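4.2 The encore as a billing problem

Most writing on live music treats the encore as a gift. The band leaves, the crowd begs, the band gives in. Our informants, who between them have watched a great many bands leave and come back, see it more as a matter of parking. At the Karero, a former bus depot in Dostembridge with a stage at one end and the bar at the other, the encore is printed on the running order taped beside the monitor desk. It has a start time. On one night in June it also had a catering note.

This section deals with the gap between what the running order says and what the audience agrees to believe. We draw on field notes from the Karero and on a long interview with Tahsin Gamage, the venue's stage manager, who asked that his comments on drummers be left out and then repeated them over lunch.

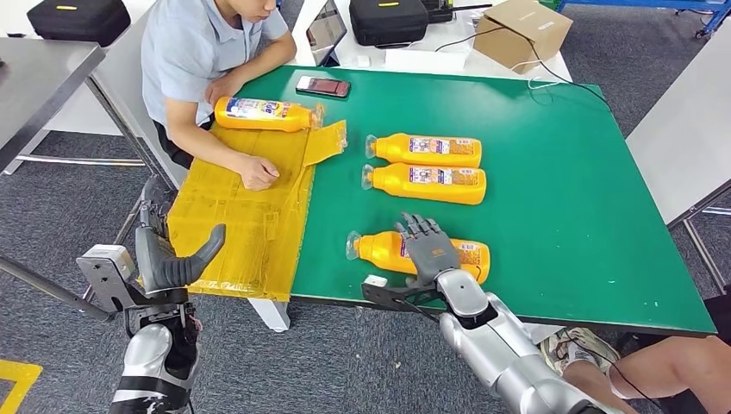
Figure 3. Photo: Colton Marchand.

Gamage divides encores into two kinds. The first he calls "held back," where the best-known song has been left off the main set so plainly that the crowd could recite the missing title. The second he calls "found," where the band comes back with nothing in particular planned and plays a cover of something they half know. Held-back encores run to time. Found encores do not, and the overrun comes out of load-out, when the crew could otherwise be coiling cable.

The distinction is useful, though it leaks. Fuso, a three-piece who played the Karero twice during our fieldwork, had a found encore on the first night that went over so well they rehearsed it in the van. By the second night it was held back in every respect, including the false start and the laugh at the false start. Audience members we spoke to at the exit used the word "spontaneous" both times. One had attended both shows and used it with more force about the second.
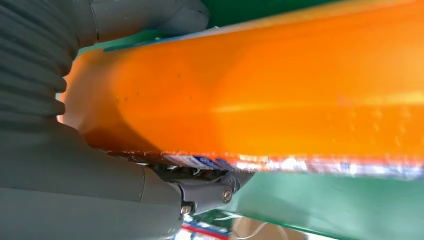 It would be easy to conclude that audiences are being fooled, and earlier work on stage talk has sometimes enjoyed saying so. We think that reading is unfair to people who have paid for a ticket and a coat check. The regulars at the front rail know perfectly well that the house lights stay down when a band is coming back. Several of them watch the lighting desk instead of the stage. They shout anyway, and at full volume, and they look a little sour if the wait is too short to shout properly.

What they seem to be buying is the wait itself. Gamage puts the ideal length at the time it takes him to find a guitarist, which varies with the guitarist. Too brief and the crowd feels managed. Too long and the back third of the room begins to think about trains. The support act Van Rooij, playing a solo set with a loop pedal, once waited so long in the corridor that the interval music came on, and the artist returned to find half the room ordering drinks. The song was played. It appears in our notes as "encore (disputed)."

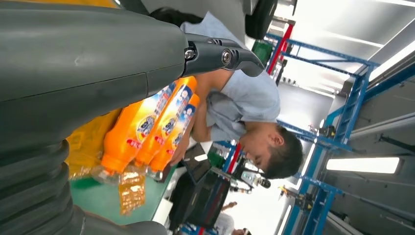

There is also the question of who is allowed one. Support acts at the Karero are not scheduled for encores, and the contract rider says so in a clause that Gamage describes as the only one anybody reads. The rule is enforced by the interval playlist, a blunt tool but a quick one. Headliners are permitted 2 songs, a limit that is respected in the sense that the third is usually described from the stage as part of the second.

We asked whether any headliner had simply played straight through and gone home. Gamage could recall one, a folk singer who announced at the top of the set that there would be no coming back and then kept her word. The crowd stood in the dark clapping for some time — the lights operator had assumed she was joking. He left the desk only when she walked past him with her coat on. We return to her case in Section 5, where we consider what counts as an ending when the staff have not been told.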